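# Altes Eisen aus dem Büro Melby

Im März durfte ich mir beim Ausräumen vom Büro Melby einen alten Dell mitnehmen -- geschenkt, ich musste ihn nur selbst die Treppe runtertragen! Seitdem liegt er offen bei mir, und ich komme zu nichts anderem mehr. Ich mag ja diese Gehäuse, in denen fast alles an Schienen und Laschen hängt und man für vieles gar keinen Schraubenzieher braucht. Blaues Plastik heißt bei mir inzwischen: anfassen erlaubt.
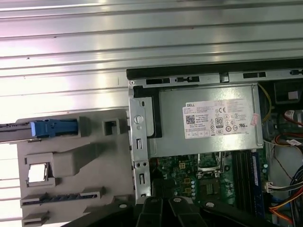 Das Netzteil bleibt erst mal drin, das hat sein 80er-Logo und darf weiterarbeiten. Neu kommt nur eine SSD rein, die lag bei Stedgate für 40 Euro im Regal (die mit mehr als 200 GB reicht mir völlig). Dann noch 4 GB Speicher dazu, Staub rauspusten, Deckel drauf -- und abends um 7 wird eingeschaltet. Drückt mir die Daumen!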